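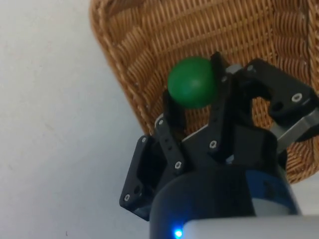 Green is for swaps and it goes back in the basket when you've finished, one regular told the Pullholm toy library, adding that this was hardly a difficult rule and that it had still been broken by teatime.

The rule is new. Since June, anyone at the Farnitbridge branch wanting to exchange a toy without booking has had to take a small green ball from a wicker basket, hold on to it while browsing, and put it back on the way out. The old system was a ticket roll. It got as far as 919 before it vanished, and a good many of the tickets were later found inside a jigsaw.

The library bought 12 balls in Trirkport, all green, on the grounds that a mixed bag cost more. Most have since gone home in coat pockets. One came back with a note of apology and a set of toothmarks, which the note blamed on the dog.

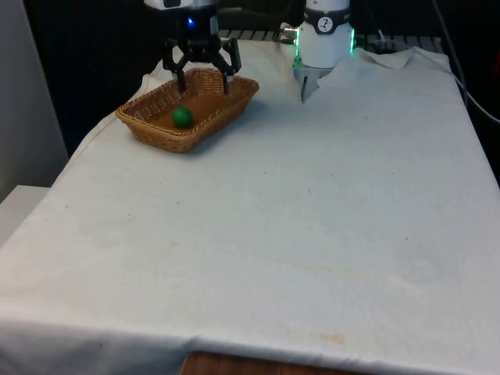
Borrowers who do remember to return theirs are asked to lower it in gently. The basket is a shallow one with sloping sides, and a ball thrown from the door tends to carry on towards the radiator, where 2 are believed to be living already.

Opening hours are unchanged, as is the fine for late toys, which stands at 40p a week and is paid mainly in coppers. Balls missing from the swap scheme may be handed in at any time, or pushed through the letterbox, which has been measured and is wide enough.

Peeters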